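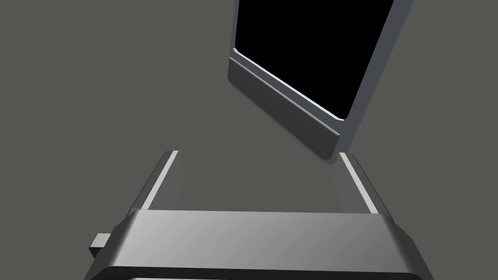

图 4-1　夹爪与倾斜的扁平矩形件（渲染图）

5月
文：Lilla Dudás　　校阅：Jasper Kuipers

第四章　石材台面的安放、接缝与封护

本章适用于 Skakville 系列的直形台面和岛台台面。转角形台面请先读第五章，然后再回到本章的 4.4 节。如果您的台面是旧款（背面的标签上没有写系列名称），本章的尺寸不适用，请向您的经销商索取旧款的说明页。

本章中的“台面”是指石板本身，“柜体”是指支承石板的下柜。“前缘”是人站立操作的一侧，“后缘”是靠墙的一侧。岛台没有靠墙的一侧，这时以水槽所在的一侧作为前缘；没有水槽的岛台，由用户自己决定，并且在安装前用铅笔在柜体上写明。

4.1　开始以前

请准备下列工具和材料：

水平尺一把，长的比较好
卷尺、铅笔、美纹纸胶带
塑料垫片一包（包装内附带）
中性石材胶一支，以及胶枪
Celon 封护剂一瓶（包装内附带）
不掉毛的白布三块
吸盘提手两个
橡胶锤一把
护目镜和手套

包装内不含吸盘提手和胶枪。吸盘提手可以向经销商借用，借用时请检查橡胶边有没有裂口。

注意：标准直形台面的长度为 1,122 毫米，重量为 87 千克。搬运时至少需要四个人。请不要一个人或者两个人尝试抬起台面，也不要把台面放平以后再从两端抬。石材在平放并且只有两端受力的时候，容易从中间断开，尤其是已经开了水槽孔的台面。

4.2　检查柜体

1. 把柜体内的抽屉和搁板全部取出，放到别的房间。柜门可以不拆，但是要用胶带固定，使它不能自己打开。

2. 把水平尺放在柜体上沿，先沿长度方向检查，再沿宽度方向检查，最后检查两条对角线。气泡应当停在两条线的中间。

3. 如果柜体不平，请调节柜脚。顺时针转动柜脚，柜体升高；逆时针转动，柜体降低。每次只转半圈，然后重新检查。先调后面的柜脚，再调前面的柜脚。

4. 几个柜体并排的时候，请用连接螺钉把它们连成一体，之后再做一次第 2 步。很多用户在连接以后没有再检查，但是拧紧螺钉的时候柜体常常会移动一点。

5. 用手推柜体的四个角。柜体不应当摇动。若有摇动，说明有一个柜脚没有接触地面，请回到第 3 步。

6. 用吸尘器清理柜体上沿，再用干布擦一次。

说明：柜体上沿允许有很小的高低差，可以用塑料垫片补平。垫片最多叠放两层。需要三层或者更多的时候，问题在柜脚或者在地面，请不要继续安装。

说明：新铺的地面应当完全干燥以后才能放柜体。干燥的时间由铺地的人决定，本手册不能给出统一的数字。

4.3　搬入和试放

1. 先量门和走廊的宽度，再量转弯的地方。台面必须竖着通过，所以也要注意高度，例如低的吊灯和楼梯下面的斜顶。

2. 在地上铺两条木方，木方上面铺毯子。木方之间的距离大约等于台面长度的一半。

3. 打开包装。请从侧面割开纸箱，刀片只伸出一点点。割得太深会在石材表面留下白色的线，这种线不能用封护剂遮盖。

4. 把台面竖着放在木方上，长边向下，稍微向墙倾斜，墙上要有毯子保护。留一个人一直扶着它，直到搬运开始。

5. 在自然光下面检查台面的正面、背面和所有的边。请看清楚有没有裂纹、缺角和补过的地方。

石材里的纹路和裂纹有时候很像。区别的方法是用指甲轻轻地横着划过去：纹路感觉不到，裂纹会让指甲停一下。如果您还是不能确定，可以在这个地方滴一点清水，过一会儿擦掉表面。裂纹会留下一条比较深色的细线，而纹路的颜色与周围一起变化，并且一起变回来。

发现裂纹的台面不可以安装。请保留包装和背面的标签，拍照后联系经销商。台面一旦涂过胶，就不能再退换。

6. 四个人戴好手套，两个人在前，两个人在后。由一个人喊口令，其他人不喊。先把台面竖着抬到柜体旁边，把下面的长边放到柜体的前沿上（前沿要垫毯子），然后慢慢放倒，最后向后推到位置。

小心：放倒的时候，手指不要放在台面和柜体之间。请从台面的侧边托住，最后的一点距离用木条来垫，再把木条抽出。

7. 台面放好以后，检查后缘与墙的距离。这个缝应当两端相同，并且能够放进一片垫片。墙很少是完全直的。若缝的一端明显较大，请以前缘为准，使前缘与柜门平行，后面的缝以后用挡水条遮住。

8. 检查前缘伸出柜体的尺寸。直形台面的前缘允许伸出 50 毫米，不可以更多。岛台的四面都可以伸出，但是要坐人的一侧需要另外的支架，支架的位置见附录二。

9. 试放以后先不要涂胶。请打开和关上每一扇柜门、每一个抽屉，听一听有没有摩擦的声音。洗碗机的门也要试。
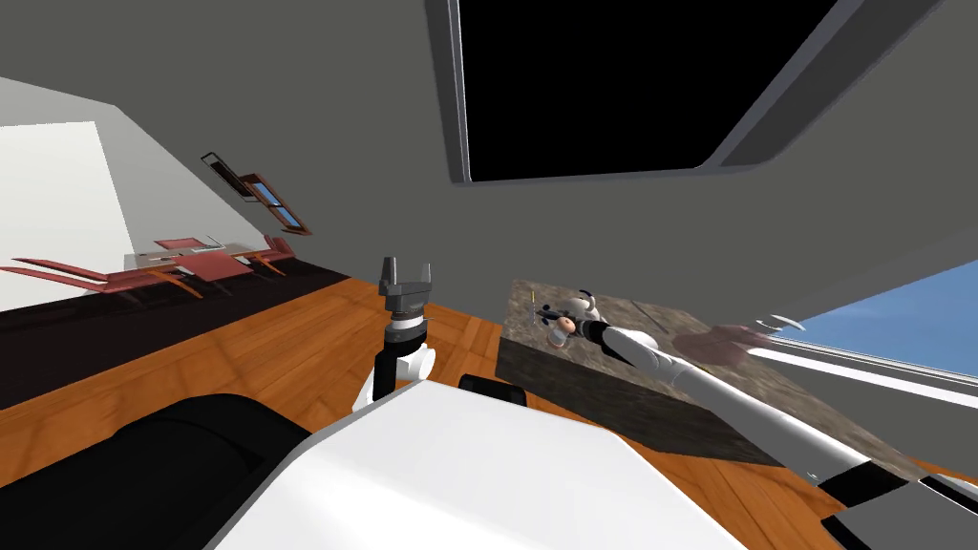
4.4　涂胶和接缝

试放没有问题，就可以涂胶。涂胶的时候房间里不应当有穿堂风，也不要同时做会产生灰尘的工作，例如锯木和打磨墙面。

1. 在柜体上用铅笔画出台面的外边线，然后把台面的一侧抬起来，用木条垫高。抬起的高度只要能放进胶嘴就够了。

2. 在柜体上沿打胶，每隔一掌宽打一个点，不要打成连续的一条。胶点的大小如同一颗花生。连续的胶条会把潮气关在里面，而且以后需要拆下台面时，几乎没有办法分开。

3. 抽出木条，放下台面，对准铅笔线。再抬起另一侧，重复以上的动作。

4. 两手平放在台面上，均匀地向下压，从中间向两端移动。不要用橡胶锤敲台面的正面。橡胶锤只可以隔着木块从侧面轻敲，用来校正位置。

5. 再用水平尺检查一次。

6. 溢出的胶马上用布擦去。已经开始变硬的胶不要擦，等它完全变硬以后，用塑料刮片刮掉。

两块台面需要拼接的时候，按下面的顺序做：

a) 在接缝的两边各贴一条美纹纸胶带，胶带的边离石材的边很近，但是不要盖住它。

b) 把与石材颜色相近的胶调好。深浅之间难以选择时，请选深的一种，浅色的胶时间长了会变脏，看上去比深色的更明显。

c) 在其中一块的侧边涂胶，把另一块推过来，直到胶从缝里均匀地冒出一点。

d) 用手指摸接缝，两边应当一样高。如果有高低，在低的一块下面加垫片。

e) 用刮片沿着缝刮一次，只刮一次，然后撕掉胶带。撕的方向是向后并且向外。

说明：水槽孔的中间不要作为接缝的位置。如果设计图上是这样画的，请在安装以前与画图的人商量。Escobedo 水槽的用户还要注意，水槽的安装夹需要一段没有接缝的石材边，它的长度写在水槽自己的说明书里。

涂胶以后的第一个晚上，台面上面不可以放东西。也不要坐在上面，不要在上面站着换灯泡。水龙头和灶具请在第二天再安装。

4.5　封护

石材有很多很小的孔，油和有颜色的液体会进到孔里，成为洗不掉的斑点。封护剂能够使液体进入得慢一些，但是不能完全阻止。所以封护过的台面上面如果洒了红酒、酱油、醋或者柠檬汁，仍然要及时擦掉。

醋和柠檬汁还有另外一个问题。它们会与某些石材发生作用，使表面失去光泽。这与孔没有关系，封护剂对此没有帮助。您的台面属于哪一种石材，请看背面标签的第二行；台面已经装好的，请看保修卡，上面写有同样的内容。

1. 用清水和几滴中性洗洁精擦洗台面，再用清水擦两次。等台面干透，一般需要一个晚上。

2. 打开窗户。关掉灶具和所有的明火。戴上手套和护目镜。

3. 先在不显眼的地方试涂，例如后缘靠近角落的位置。等它干了以后看颜色。Celon 封护剂会让一些深色的石材再深一点，这种变化是永久的。若您不喜欢这个颜色，请不要继续，可以向经销商询问不改变颜色的那一种。

4. 摇匀瓶子。把约 50 毫升的封护剂倒在白布上，不要直接倒在台面上。

5. 从一端向另一端涂，画小圆圈，每次涂的宽度不超过手臂容易达到的范围。边和水槽孔的内侧也要涂，水槽孔的内侧很重要，但是常常被忘记。

6. 等待。瓶身上有等待时间的表格，按房间的温度查找。不要等到封护剂在表面完全变干。

7. 用第二块布把多余的封护剂擦干净，直到用手摸的时候没有黏的感觉。

8. 用第三块布再擦一次。

9. 第二天，重复第 4 步到第 8 步。一般的石材涂两次就足够，孔比较多的石材可以涂第三次。

小心：用过的布浸有溶剂，堆在一起可能自己发热。请把它们摊开，在室外晾干，然后按照当地的规定丢弃。不要放进厨房的垃圾桶。

如果表面出现发白的雾状或者条纹，说明多余的封护剂没有擦掉就干了。处理的方法是在这个地方再涂少量的封护剂，等一两分钟，旧的一层会变软，然后立刻用力擦干净。请不要用刀片，也不要用钢丝球。

4.6　检查封护的效果

封护完成三天以后，可以做下面的试验。以后每年做一次，也用同样的方法。

在台面上选三个地方：灶具旁边、水槽旁边，以及一个很少使用的地方。每个地方滴几滴清水，等十分钟，擦掉，看石材有没有变深。

没有变深：封护良好，不用做什么。
略微变深，很快恢复：可以再使用一段时间，请过几个月再试。
明显变深，很久才恢复：需要重新封护，从 4.5 节第 1 步开始。

一般是水槽旁边最先需要重新封护。只处理这一个区域也可以，但是请涂到一条自然的边界为止，例如接缝或者水槽孔，不然在灯光下能看见涂过和没有涂过的分别。

4.7　每天的清洁

用柔软的湿布和中性洗洁精就可以。擦完以后用干布再擦一次，在水质较硬的地区，这样可以避免白色的水印。

请不要使用下列的东西：含氯的漂白剂，除水垢剂，去污粉，含醋的清洁剂，玻璃清洁剂，以及绿色的粗百洁布。蒸汽清洁机也不适合，它会使接缝的胶变软。

热锅请放在锅垫上面。石材本身可以承受热，但是如果只有一个小的地方突然变热，特别是在水槽孔的角附近，可能会裂。电饭锅和烤箱长时间放在同一个地方，也请在下面垫一块木板。

不要在台面上直接切菜。石材比刀硬，刀会很快变钝，同时会在表面留下灰色的金属痕迹。这种痕迹看上去像划伤，多数可以用专门的石材膏去掉，用法见第 47 页。

4.8　常见的问题

台面和墙之间的缝变大了。
新房子的墙在第一年里可能会有移动，小的变化属于正常。把旧的密封胶割掉，重新打一条。如果缝继续变大，请找人检查柜体是否固定在墙上。

接缝的地方能摸到高低。
先检查柜脚。在多数情况下是某一个柜脚松了。请不要自己打磨石材的表面，打磨过的地方很难恢复原来的光泽。

前缘碰掉了一小块。
请把掉下的小块找到并且保存好，用纸包起来，不要用胶带粘。Grudon 的维修人员可以用原来的小块修补，效果比用填料好。

水槽旁边有一圈深色，几天也不消失。
很可能是水从水槽边的密封胶下面进入了石材。请先停止使用水槽，让它干燥，再更换密封胶。石材里的水要很长时间才能出来，有时候需要几个星期，用吹风机加热没有好处。

台面背面的标签找不到了。
系列名称和石材种类也写在保修卡的背面。两样都没有的时候，请把购买时的单据交给经销商查询。

转角形台面的安放见第五章，挡水条的安装见第六章。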